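Sorting toys in a shared workshop in Tiltport
July 2022

The Mersha build has been going since December, evenings mostly. Its maker shares the workshop with a furniture restorer and two cyclists and talks fast, usually while looking for a screwdriver.

"It started as a tidying up thing. Toys in a tray, arm picks one, drops it in the right box. Simple. Then you try it." Balls are fine, apparently. Cloth is awful. "A towel has no edges as far as the software's concerned. It's just a lump with opinions."

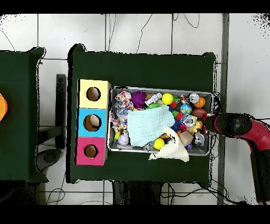

The red and black arm beside the toy tray, with the boxes at the far end of the table.

The arm came second hand through Bimell, the control code is home-made and called Lusex -- don't ask, we did, no answer. Total spend so far is roughly 1,000 pounds, not counting tea. The log showed 933 tries at picking up when we spoke, and the maker wasnt keen to say how many were good ones.
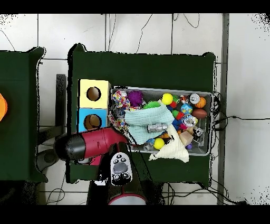 "The mess is the point. If I lay everything out in neat rows it does lovely work and I learn nothing. So it all goes in on top of each other, balls under cloths, small stuff down by the rim." A full run is meant to take 20 minutes. Best one yet: 67.

And the cables? "On the list." Same list as a quieter motor and a propper stop button within reach of the door.

Next job is the wrist, which needs to turn slower near the metal edge -- "it's got no manners there". Then back to towels.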